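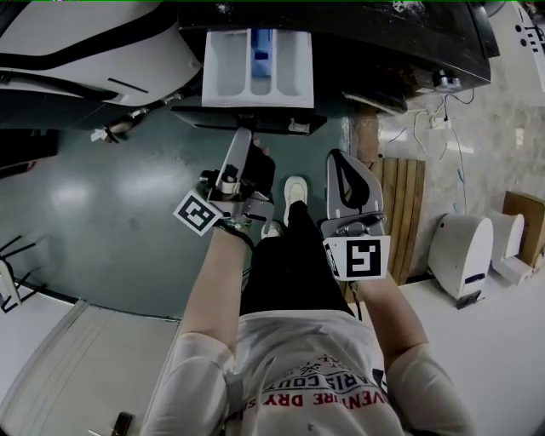

Cecilia Akolgo wrote:

> Before we sign off on the laundry tasks I want the list to settle one point. The operators at the Dindevano site used to run and clean the machines. Now they do the same motions with a gripper in each hand so that Brusix can train on them. Has the job description been changed, or only the job? And what is left for them once the model opens a detergent drawer on its own?

The description has not been changed. HR has a draft and expects to post it in June. Until then the old grade applies, and I agree that is wrong.

The work now goes by episodes. A shift is 20 episodes per operator, with 2 breaks. The target for the drawer task is 1000 episodes across the whole crew. Resets count as working time — the Prulon timesheet still leaves them out, and I have asked for a fix.

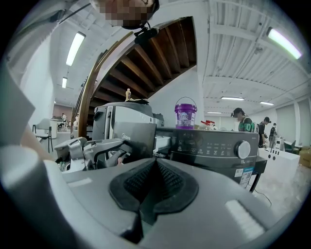

Washing machine by the staircase, purple bucket on top.

Answers by topic, following the agenda from Rao:

1. Strain

Holding a gripper out at arm's length is harder on the wrist than pulling the drawer by hand. Reports so far mention the forearm and the thumb. Headgear adds to the load on the neck. I would cap continuous wear and let operators swap to labeling for the rest of the hour.

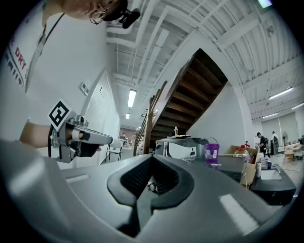 2. Skills

Operators decide what counts as a clean episode, and that judgment is not written down anywhere. It should be, with their names on it. A failed grasp gets marked by the person who made it, before upload. Please do not move this step to the reviewers.

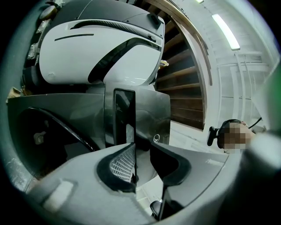

3. After the model ships

I have no commitment from management. The last wording I saw offered retraining as robot attendants, with no headcount attached. I will not forward that as an answer to Cecilia's second question.

Comments on the draft go to me, off list if you prefer.

Aishwarya Venkataraman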